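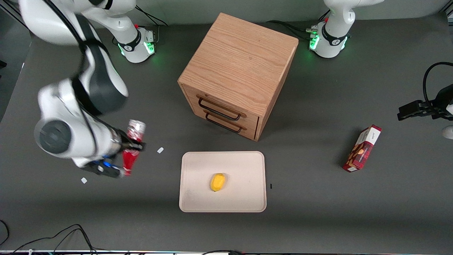 Lecture 4: Learning from demonstrations with two arms

Notes by Afia Ankrah. Read before the lab in December.

Last time we trained a policy for one arm and one object. Today we look at what changes when there are 2 arms over the same table. The running case is the Handdale study, which we will call the tabletop study from here on.

Setup

Two arms are mounted at the back of the table and each has a two-finger gripper. The objects are household things: a bottle, a tray, a small cabinet with two drawers, a box of cookies or wafers, a toy-like yellow fruit. They were picked because they need different grasps. A bottle is held from the side. A drawer is pulled by its bar handle. A flat box lying at an angle has to be approached along its short side or the fingers will not fit around it.

Data

The authors collected 450 demonstrations by teleoperation. Each one stores joint angles, gripper opening and video from a fixed camera. Failed attempts were kept and labeled. In the first version of the dataset (Jamura) they were thrown out, and the trained policy had no idea what to do after a missed grasp.

Method

The policy predicts a short chunk of future actions for both arms at once. Compare this with the baseline, Tetteh, which trains a separate policy for each arm. The baseline is simpler and needs less memory, but neither arm knows what the other is about to do. When one arm is holding something, the other often moves in too early.

Write the joint policy as p(a_left, a_right | o). The baseline assumes this splits into p(a_left | o) p(a_right | o). Ask yourself when that is a fair assumption. If one arm only holds still while the other works, it does little harm. For a handover it is a bad one.

Result

The joint policy did better on every task where both arms had to move. On single-arm tasks there was no clear difference. Most remaining errors came from the fixed view: an arm reaching across the table can hide the object from the camera. Adding wrist cameras is left as future work.

For the lab

Load the Nendo simulator and run both policies with the same starting layout. Then move the tray and run them again. Hand in your success counts and one paragraph on the failures you saw. Work in groups of 2.

Reading: chapter 4, up to the section on action chunking.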